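Home Guides Small Parts Storage Care Contact

Jelska Drawer Organizer — Set-Up and Use
Last updated 26th May

Section 4. Filling the drawers

By now your organizer should be out of its carton and standing where you mean to keep it. Before you start tipping screws into it, please take a few minutes over this section. We have all had the pleasure of sorting a whole jar of hardware twice, and once is plenty for anybody!

1. Set the organizer on a flat, clear table with the drawers facing you. Leave a good stretch of open surface in front of it, because that is where your sorting will happen.

2. Try each drawer before you fill it. Pull it forward by the curved lip on its front, then slide it back in. A new drawer can feel a little stiff (especially if the box has been sitting in a cold garage) and it will loosen up with use.

3. Decide what goes where. The bottom row has the shortest drawers and suits washers, small nuts and the like. Save the tall ones along the top for longer screws and wall anchors.

4. Open one drawer partway, put in the pieces that belong there, and close it before going on to the next. 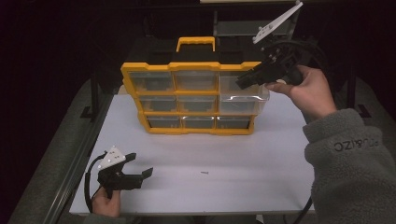
Fig. 4-1. Organizer with the right-hand drawer of the middle row partway open; small screw on the table in front.

NOTE: A pale tabletop makes dark screws much easier to find. If your workbench is dark, lay down an old white pillowcase or a sheet of paper first.

CAUTION: Don't lift the organizer by its handle while a drawer is open. Push them all in, run your palm down the front to check, and then pick it up.

5. Clear away the leftovers as you go. Torn bits of packet and curls of plastic film have a way of getting into the drawers along with the screws, and once they are in there they are a nuisance to pick out.

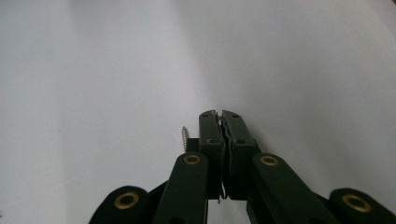
Keep a small dish or an empty mug beside you for scraps like these — Itzel Cuautle, who wrote the first version of this guide, swears by a soup bowl — and empty it when you finish each row.

6. Label the drawers last. You will almost certainly change your mind at least once, and it is kinder to your labels to wait. Pencil on masking tape does nicely for the first few weeks.

If you also own the Gindholm wall rack, go on to Section 5 before hanging anything.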